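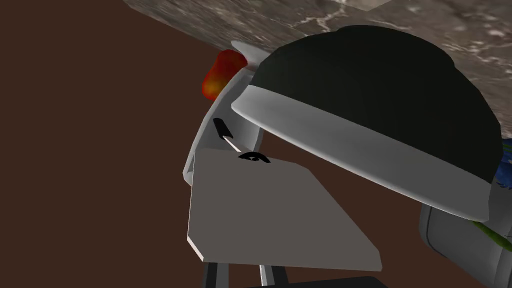 Slide 1. Title, then straight to the question: how much of a firm's claimed emissions cut is a change in operations, and how much is a change in the boundary drawn around them. Kenenance is the worked case. Reports are on its own website, links on the handout.

Slide 2. Scope 1 and 2 only. Scope 3 comes up in questions every time; say it is on slide 6 and move on.

Slide 3. Headline table. Base year 744 kilotonnes CO2e, latest year 632. Reduction 112. Read the three numbers out, the projector washes out the grey column.
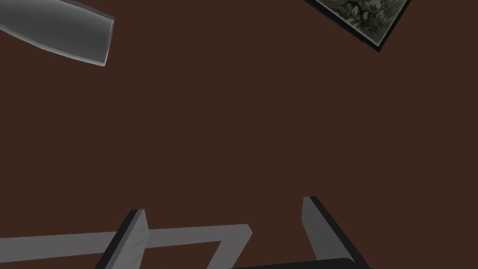 Slide 4. The Wivomgate kilns were sold to Cifuentes part way through the period. They emitted 83 kilotonnes in the base year and are still running under the new owner. Kenenance did not restate its base year. Take the kilns out of both ends and the base becomes 661, the cut becomes 29. Pause here. Someone will want to write it down.

Slide 5. Restatement rules. Most reporting guidance asks for a recalculated base year after a large sale. The threshold is set by the company. Kenenance changed its own threshold in the June report, footnote 7. Credit Carol Garside for spotting the footnote.
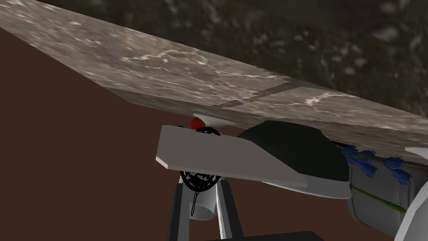
Slide 6. Scope 3. Clinker bought back from Cifuentes should appear under purchased goods. It is listed as "not material". No working given. Valentin Iordache wrote to ask and had a two-line reply; quote it only if pressed.

Slide 7. Comparison with Asirier, which sold a plant and did restate. Its published cut went down as a result and the press coverage was worse. Leave the chart up while taking the first question.

Backup slides: grid factors (Liam Whitlock's version, not the older one), unit conversions, full reference list.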